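Good practice for simulated robot workcells

From the Tunstead shared handbook. Last edited 2023-12-02.

Good practice for simulated workcells is the loose set of habits and written rules that people follow when they run a robot arm in a rendered room before anyone runs it in a real one. I've been keeping this article up for a while now, so it's written the way I talk, and people keep telling me to leave it like that.

Background

The rules started as a page of notes by Hatsue Noguchi, back when every group at Tunstead named its episodes differently and kept its own idea of what "done" meant. The Dudstead group had a second set of notes, much stricter about logging, and in April the two got merged. The merged text is usually called the Boström rules, after the meeting room (I'm sorry, it stuck). The first release covered 421 episodes, all of them recorded again from scratch - a miserable week, but I'd do it again.

Gripper state

The oldest rule is that an episode begins with the gripper open and nothing between the fingers, and that the log says so in words. Joint values alone don't count. If you're going through wrist views by hand, check the gap between the fingers first and the background second. 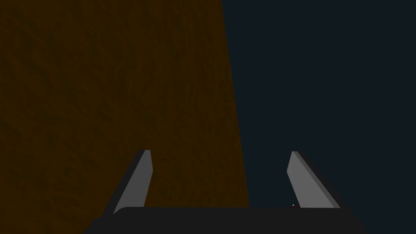 The log line should go in before the first motion command, and it should use one of the agreed terms: open, closing, closed, holding. I used to write "half open" all the time and got told off for it, fairly. If a gripper is partway, write closing and give the width. Andevia, our replay tool, throws out any other word without a warning, and I lost an afternoon finding that out!

Room layout

A furnished room is harder to keep straight than a bare bench, so the layout rules are longer. The short version goes like this:

Save the layout before the arms move, under a new number every time, even if you only nudged a chair.

Things on the floor belong in the layout file as much as things on the table. A thin stick lying on open floor is easy to forget and it'll spoil a comparison later.

With two arms in one room, each arm gets its own log, and the two share a clock.

Keep one wide view for every episode. It can be tilted, it can be ugly, it just has to take in the arms and the table together.

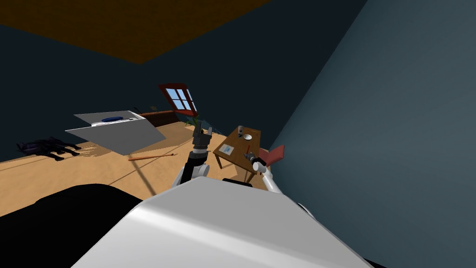 Wrist views and small objects

Wrist views cause most of the arguments. The fingers and the palm take up a good part of the picture, and a small object near the base of a finger may show as nothing more than a sliver of color. The rule is to label what's visible and stop there. If all you have is a bit of dark red beside a finger, the label is "small red object, partly hidden", and you don't go fetch the name from the layout file to make it look smarter. I think this is the best rule in the set. Dudstead fought it for months. 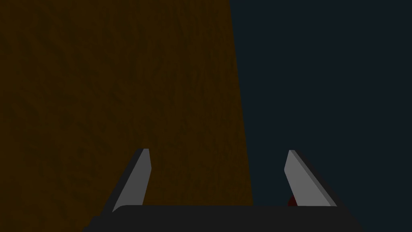
Settimio Parisi disagrees with me on that last point, and has asked for his view to be kept in the article: a label that ignores the layout file throws away something we know for certain, and there should be two fields, one for what the view shows and one for what the simulator knows. He'd make both required in every episode over 700 steps and optional below that.

I don't hate it. Two fields would be more typing, but the checks could fill in the second one by themselves. It's on the list for the next revision.

Open questions

Lighting still has no rule at all. Dim rooms are allowed, and so are very dark backgrounds, and reviewers handle them however they like. There's also the matter of retries. Right now an arm gets 3 attempts at a grasp before the episode is closed, and the limit was picked before we had any long tasks.

See also: Episode naming, Shared clocks, Andevia word list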